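**Subject: Re: [tools-list] Trowel storage at the Narkstead bench**

Victor Mutiso wrote:

> The small trowels keep ending up in one heap. Before we order more for Brollwood, can someone propose a layout? Trays only, or trays plus a row on the bench?
>
> Victor

Both. The tray is for whatever is still to be sorted. Sorted trowels go along the back edge of the bench, blades to the wall, handles toward the person working. Pencils stay in the red cup at the left.
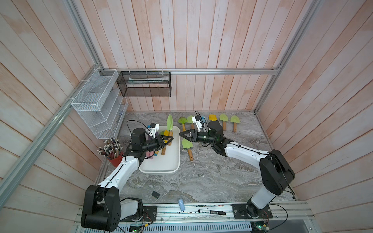 *Row at the back edge, mixed items still in the tray.*

On the surface: keep the gray marble pattern. It wipes down with a damp cloth and 2 drops of dish soap. My one complaint is that light grit is hard to find against the veining, so wipe the whole area – corners included – before laying anything out.
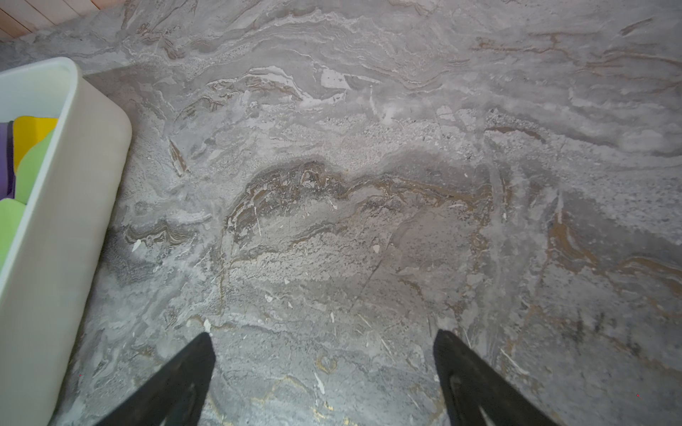

Victor would still prefer a plain dark mat, on the grounds that small chips of anything pale vanish into that pattern and then scratch the blades. He has asked for a price from Arkerent on a roll.

I have no objection to a mat if it lies flat. The Retamal one curled at the ends within 16 days and the handles rolled off it.

When one row is full, start a second in front of it, blades pointing the same way. Do not sort by color. Handles and blades come in too many combinations for that to hold up past January. Kitchen pieces do not belong in the rows and should go back to their own drawer.

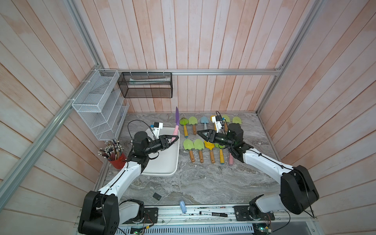

*Two-row layout, with a purple-bladed knife over the tray.*

Label text for the tray to follow. Corrections to the list, please, not to me.

Subira Khaemba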